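The Stamstead Correction

The tide gauge at Stamstead harbor had been reading high by the width of a thumbnail for eleven years before the Port of Ciltano agreed to have it checked. The gauge was a float in a vertical pipe, connected by wire to a pen, and the pen drew on paper wrapped around a drum. The drum turned once a day. The paper was changed each morning at 7:30.

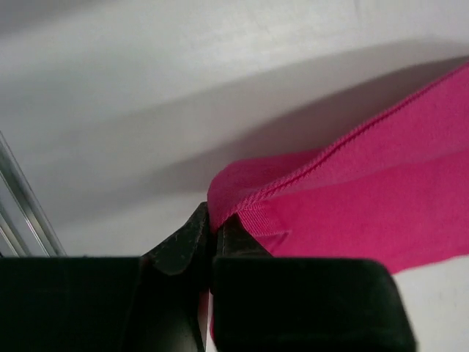
Hajar Soliman

The inspector sent from Ciltano was named Gavrilă. He arrived in October with a leveling staff, a tripod, and a folder of 227 daily charts that the office had marked as doubtful. He was given the room over the chandlery and a key to the gauge hut.

The person who changed the paper was Feta. She had held the post since her father gave it up. She showed Gavrilă the drum, the spare nibs, the ink, and the shelf where 4000 charts were stored in order of date. He asked whether any were missing. She said one was, and did not say which.

He leveled from the brass bolt in the church wall down to the hut. The distance was 108 meters with one change of slope. He ran the line twice and closed it within two millimeters. The bolt was sound. The pipe was sound. The zero mark on the gauge board was high, and the screws holding it had been turned by hand.

"When was the board moved?" he asked.

"The winter of the flood," said Feta.

He found the week on the shelf. The water had risen over the quay in the dark, and the chart for that night was the missing one. The charts on either side were in order. Before the gap, the trace agreed with the bolt. After it, every reading was high by the same amount. 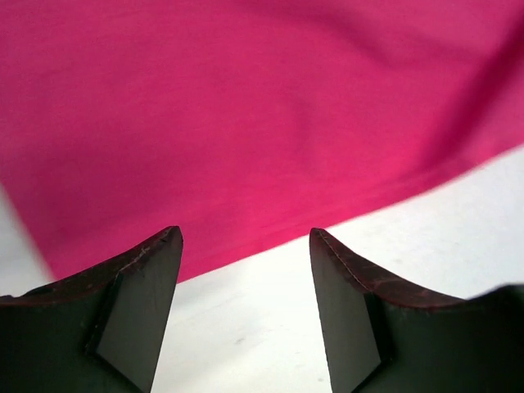
Why would anyone raise the zero on a tide gauge?

It makes the sea look higher than it is, and a harbor with a high sea gets its warning bell rung sooner.

Gavrilă wrote this in pencil on the back of his level book. Then he went to see the bell. It was worked by a relay set to a fixed reading. In the log, it had rung 73 times since the flood. By his arithmetic, almost half of those would not have rung with the board in its old position.

He asked Feta if people complained.

"They move the boats up," she said. "Then they move them down again."

The form had a box for the cause of error and a box for the action taken. In the first he wrote that the datum had shifted and gave the amount. He left the second until morning.

At 7:30 she changed the paper. He held the lamp. When the pen was down and the drum was turning, he took the screwdriver from his bag, looked at the board for a while, and tightened all four screws where they were.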